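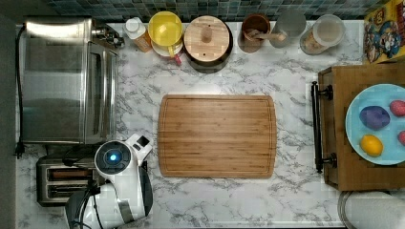
The Tellis Street kitchen, bench by bench

We've been in this kitchen since October and I still wander in with my tea some mornings just to look at it! When we moved in it had brown laminate, a tap that screamed and one working power point. Now it has a bench I want to cook at, and I've finally put together the page I kept promising everyone. Captions first, then the bits people always ask me about.

The marbled bench, with the bamboo board in its usual spot in the middle. I love the white with the grey veining, and I love even more that there's clear bench on every side of the board. Our last kitchen had a chopping space the size of a paperback.

Up the back: canisters and jars along the blue-green mosaic, the brown crock with a wooden spoon in it, the yellow measuring cup on its saucer, and the cereal box at the end. On the left, the toaster oven and the two-slot toaster, both stainless steel.

The tiles

Everyone asks about the tiles. They're the small square mosaic, and the colour sits somewhere between a swimming pool and a gum leaf depending on the time of day. We went through 121 sheets of samples, swatches and printouts before landing on these (I kept a tally on the old pantry door, which went to the tip with the rest of it). The range is called Jallus and we ordered three spare sheets in case of cracks. At about four in the afternoon the sun gets in through the side window and the whole wall goes greener. Gorgeous.

Grouting was our own work. Slow going with squares that little, and my knees knew about it for a week, but I'd happily do it again.

The bench

Our one big splurge. It came to $2,950 including the delivery and fitting, from Calvo, who were lovely on the phone and turned up when they said they would. I'd been leaning towards plain white until I saw the veining in person — it makes the whole bench look less like a dentist's. Crumbs hide in it a little, so wipe twice.

The board

Bamboo, rounded corners, a shallow groove all the way around for the juices. The stripes in the grain are my favourite thing about it. Tomatoes, roast chook, a watermelon in summer, it does the lot. I rub it with oil when it starts looking thirsty and stand it on its side to dry overnight. Please don't put yours in the dishwasher. I've split two that way and I'm still cross about the second.

The row along the back

My rule is that if I reach for it most days it's allowed to live out, and everything else goes in the cupboard. So the canister with the wooden lid stays (the little round knob is so nice to grab with floury hands), and so does the glass storage jar, and the crock. The cereal was meant to move into a matching jar too, but the kids like the box and read it every breakfast, so the box has won. It adds a bit of colour up that end anyway!

The measuring cup gets a saucer so it doesn't leave a ring on the bench. Cheerful yellow, easy to spot when I'm halfway through a batter and have lost track of everything else.

The toasty corner

Toaster oven for cheese on toast, small trays of veg and reheating pies, toaster for plain old toast. I know it sounds like doubling up but we use both before eight in the morning. We hardly turn the big oven on during the week now.

Still to come: the pantry shelves, 36 centimetres deep and currently a shambles, and the Brivex light that's going over the sink once the electrician can fit us in. I'll add those to the gallery when they're done.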